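Pankaj Nautiyal
September 2022

1/ Spent the last part of the summer trying to sort out how we keep snacks in this house. Writing it down in one place, because two people asked me what we ended up with.

2/ The old system was a kitchen drawer. Everything went in: crackers, jerky sticks, the little seaweed packs, candy left over from parties. You'd pull the drawer open and a bag would catch on the top and tear.

3/ In August I emptied the drawer onto the counter and counted. 61 wrapped pieces. 22 of them were past the date on the back. Some of those dates I had to read twice.

4/ First attempt was a stacking bin set from Bultik. Three tiers, clear fronts. It looked fine for a week. The bottom tier turned into the old drawer again and my kids only ever ate from the top one. Gave the set to my sister for her sewing things.

5/ Second attempt was a wire basket on top of the fridge. Anyone under five feet needed a chair. No good.

6/ Then Tomomi Hattori from my building told me to use one bowl, on a table, where people sit. Her rule is that if the bowl is full, you don't buy more. I said that sounded too simple. She said try it for a month.

7/ So, one bowl. Plastic, because ours gets knocked onto the floor. Wide and open at the top so you can see most of what's in there. A deep bowl is just a drawer with a round edge.

8/ Ours holds 28 small packets before they start sliding off the top. I tested it once with a full bag from the market. Bigger bags of chips don't go in it at all, they stay in the cupboard with a clip.

9/ Things that work well in a bowl: anything single-serve and sealed on both ends. Long thin packets are the awkward ones. Lay them flat and they disappear under everything, stand them up and they lean out and tip. I put them in last, along the side.

10/ Things that don't work: chocolate, if your table gets afternoon sun. Ours does. Chocolate moved to the pantry after one bad weekend.

11/ Also no loose nuts or unwrapped anything. I don't want to wash the bowl every night. It gets a wash when it's empty, with dish soap, and it dries on the rack.

12/ Refill is once a week. Tip everything out on the tablecloth, check dates, put the new ones at the bottom and the older ones back on top. It takes me less time than making tea.

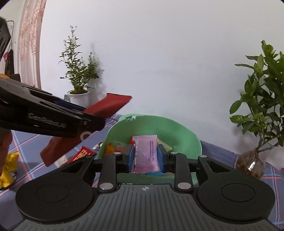
13/ The cloth helps more than I expected. On the bare table the packets slid all over when I tipped them out, and a couple always went off the far side. With plaid there's less to see in the way of crumbs, too – my wife would say that's not a reason to leave them there.

14/ Plants. If you keep any on the same table, put them toward the wall and the bowl toward the chairs. I had it the other way for a few days and people were reaching past the leaves to get a cracker. One stem got snapped. It's rooting in a jar now.

15/ Glass vases need a bit more room than pots do. Leave a hand's width between the vase and the bowl if there are kids around.

16/ Cost, for the person who asked: I spend under 50 dollars a month on all of this now. I never tracked it before so I can't tell you what I saved. We do throw out a lot less. Last refill I found one expired packet, a rice thing from Echeverría that none of us like.

17/ Empty wrappers are still a problem. People finish something and drop the wrapper back in the bowl, or leave it next to the bowl, where it looks like a full one until you pick it up. I tried a small trash can by the table leg. The dog found it the same day.

18/ Current fix is a paper bag hung on the back of one chair. Works when I remember to hang it – if anyone has a better idea I'd like to hear it.

19/ Someone asked whether I label anything. No. I did for the bins and the labels were wrong by the second week.

20/ Next up is the tea shelf, same problem with smaller boxes. I'll add to this thread when I get to it.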